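Grarton method

The Grarton method is a way of training a two-armed robot to share small handling jobs between its arms. It was worked out by Evaristo Sorrentino and co-workers at the Ranico laboratory and is named after the building where the first trials were run. The method belongs to the wider family of imitation learning, in which a robot copies movements first made under human control.

Background

Earlier two-arm systems at Ranico used one model to drive both arms at once. These systems did well when the arms moved together, as in lifting a tray, but often stalled when one arm had to hold still while the other worked. Sorrentino traced the fault to the training data. Most recordings showed both arms moving all the time, and the model had few cases of waiting to learn from.

Procedure

Training begins with an operator who guides both arms through a task from start to finish. Each recording is then split at the points where the lead passes from one arm to the other. These points are called handoffs, even when no object changes hands. A label is added to every segment to show which arm leads and which one waits or follows.

A single network is trained on the labeled segments. It gives two outputs: the next movement for each arm, and a guess at which arm should lead. If the guess changes, the waiting arm is released only after it has stayed the same for 3 control steps in a row. This delay was added after early versions switched back and forth between arms near the end of a reach.

The published training set, known as Galine, holds 2256 recordings of 16 tasks. The tasks include stacking blocks, folding cloth, and handling pens and markers with a cup.

Cup tasks

Pens and markers are used because they are thin, roll easily, and can be gripped at many angles. The cup is a second source of trouble, as a light one tips over if a finger pushes on the rim. In the cup tasks the two arms work close to each other, and the labels must show which one has the right of way over the cup.
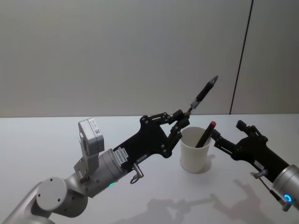 Results

Sorrentino's group compared the method with the older single-model system, using the same arms and the same recordings. Each system was given 40 attempts at every task. The Grarton method finished more attempts on all the cup tasks and most of the stacking tasks. On cloth folding, where both arms move together for long stretches, there was no clear difference.

Limitations

Handoff labels are added by hand, and two people labeling the same recording do not always agree on where a segment ends. A later project, Fitzsimmons, tried to find the handoffs automatically from arm speed. It worked for slow tasks but missed handoffs in which both arms kept moving. The method has not been tested with more than two arms.

See also

Imitation learning
Bimanual manipulation
Teleoperation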